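Home News Guides Events Workshops Contact

How to run a laundry demonstration with a humanoid robot at an open day

Sep 22, 2021

We did our first public laundry demo in March, and I have been meaning to write the method down ever since. If you have a humanoid and a washing machine and a date in the diary when visitors are coming, what follows should save you a few evenings. It is written for people who already have a robot that can stand and reach safely. I won't go into training or control code at all, only the setting up and the showing.

A word on why laundry. We have tried stacking cups, sorting blocks and handing out leaflets, and visitors smile politely and move on. Put a basket of clothes in front of the robot and they stay! Everybody has done the job that morning or is avoiding it, so they know straight away what is hard about it. A man at our last open day stood through the same run four times and gave the robot advice about socks.

1. Choose the space

You want a patch of floor big enough for the machine, the basket, the robot and a clear gap behind it for whoever holds the stop button. Our visitors stand behind a rope on two sides. Carpet is kinder to the feet and to the ears than a hard floor, but check that the robot balances on it with its arms stretched out before you commit. We found one soft spot and shifted everything a step to the left.

Do not plumb the washing machine in. Leave the water off and the machine unplugged, and put a card on top saying so, as somebody will ask.

2. Set the machine and basket

Open the door fully before the robot comes near. Opening the door is a lovely task of its own, but keep it for a second session when the first one is behaving. The basket goes beside the machine and raised up on something steady. Ours was on the floor to begin with and the robot had to bend so far that the whole thing looked painful. Lifting it made every reach shorter and, a nice surprise, let the children at the front see the clothes.
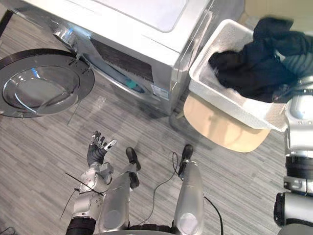

Right arm at the basket, left hand open, machine door wide.

Mark the feet with tape once you like the position. Mark the basket too. You will be putting both back many times during the day, and a finger's width matters more than you would think.

3. Pick the clothes

Soft, medium-sized things are best. T-shirts and light jumpers are a joy, jeans are heavy and stiff, and anything with a drawstring will find a finger joint sooner or later. Wash the lot first, on the hot side, and leave out the fabric softener.

Think about colour as well. Dark clothes in a white basket show up well from the back row, but a whole heap of dark clothes turns into one lump, and visitors can't tell whether one piece has been lifted or three. One brighter garment next to a dark one helps them follow along. It helps the person on the button too.

Begin the day with only a couple of pieces. Full baskets are for the afternoon, when you know how things are going.

4. Rehearse the hands

Before the doors open, go through each hand on its own. Let one hand take hold of the basket rim at the handle, and watch the fingers close slowly. Then do the other side. Only when both are reliable should you ask for the two together. I like to leave a pause between the first hand and the second, because people lean in — you can hear the room go quiet.
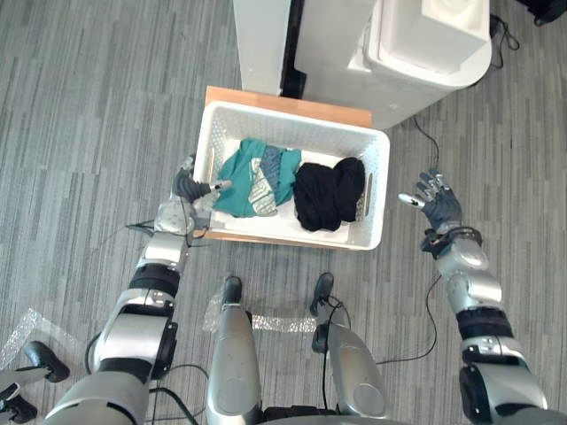
VISITS AND DEMONSTRATIONS

5. On the day

Keep each run short. We aim for one garment or one lift of the basket, then a stop, then questions. Sajib Paul did the talking for us and was brilliant at it. He tells people what the robot is about to try, and he says it before it moves, so that a miss is as interesting to watch as a success. Please copy him in this. If you only explain afterwards, it sounds like an excuse.

We had 139 visitors over the day and got through up to 26 runs, depending on whether you count the ones we stopped early. Some were dropped shirts. One was a jumper that would not let go of a thumb, and it got the biggest cheer of the afternoon.

Give the robot a rest between groups and feel the joints for warmth with the power off. Look along the arms and legs for anything that has worked loose. Walk the cables as well, all of them, every time — it takes a minute.

6. Let people have a go

Not with the robot. Put a second basket on a table with a pair of kitchen tongs and ask visitors to move a shirt from one side to the other with one hand. They come back to the rope with a completely different face on. The group from Folau, who drove over to watch, have since borrowed the tongs idea for their own open day, and I am delighted.

7. Packing up

Arms down first, then power, then clothes. Write down the tape positions or photograph them before you peel anything up. We forgot, and spent most of the next setup guessing.

Next time I want to try towels.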